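Speaker notes: what I saw at the Stirnordale open day
Lunchtime talk, 06/10/2021

Slide 1, title. Say hello, check the back row can hear. Mention I'm happy to be interrupted (I mean it, last time you were all far too polite).

Slide 2, why I went. Enikő Borbély forwarded me the invite with no message, just the link, and I'd signed up before I finished my coffee. I've been reading about kitchen robots for ages and had never stood next to one while it was working. So off I went, 2 trains and a long walk up the hill. Skip the train story if we're running behind.

Slide 3, the place. Stirnordale is an old dairy with labs upstairs. Three groups had their doors open. I spent most of my day with the Ustell group, who do tabletop manipulation, so that's what you're getting. Csaba Lakatos ran the demo and he was terrific, really patient with the kids at the front and with me, who asked more than the kids did.

Slide 4, the kitchen. Let people look at this one for a bit before talking. I love this little kitchen!

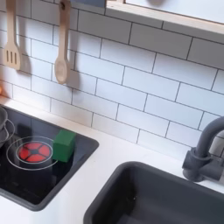 Play kitchen at the Ustell demo, green block beside the red burner.

The tasks all sound like nothing when you read them out. Put the block in the sink. Put it back on the stove. Move the pot. Csaba types the instruction in plain words and the arm has a go. Point out the sink: it's dark and deep, and he told us depth is a pain there, so a drop into the basin is easy enough but a pick out of it is where things go wrong. Glossy tiles and a shiny cooktop don't help the cameras either, according to him.

Slide 5, numbers. Their Sezer model had 367 practice runs in this kitchen before the open day. On the block-to-sink task Csaba quoted 66 per cent. I watched 5 attempts and the third one was my favourite, the gripper closed on thin air and carried on to the sink very confidently. Big cheer from the kids. Pause for laugh, hopefully.

Slide 6, question from the floor. Mariann Csonka asked what happens if you change the colour of the block. Good question, and he let her try a yellow one. It went fine that time, and Csaba was quick to say once isn't a result.

Slide 7, what I'd like us to try. We've got the Geser arm sitting in the storeroom and Ambros Lüthi reckons it still powers up. A toy kitchen isn't expensive. Ask who'd be keen to give up a few afternoons in May. Wahyudi has already said yes, so look at him while asking.

Questions. Handout with the reading list is by the door.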